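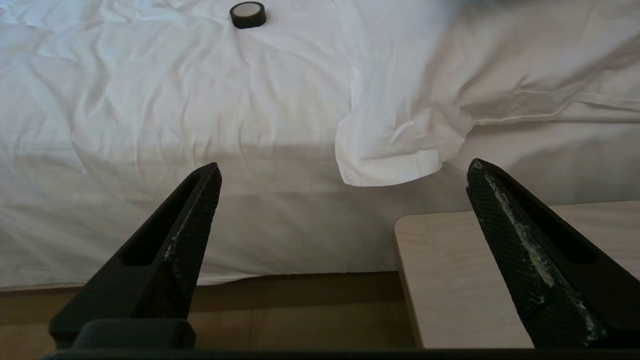 Chapter 5
Comparing Grippers

Two fingers or a suction cup? Depends on the object. Also on the pads, wich most buyers forget to check.

In this chapter: the Trilel and Barnwood grippers, same arm, same controller, 200 picks each. Small hard items first, then cloth. Cloth is harder. Log every miss, even the dull ones.

Before you start: read Évan Roussel's notes on pad wear. Set closing speed to 10. Swap pads after 20 slips, not before

Key terms: stroke, pad, slip, wrist camera.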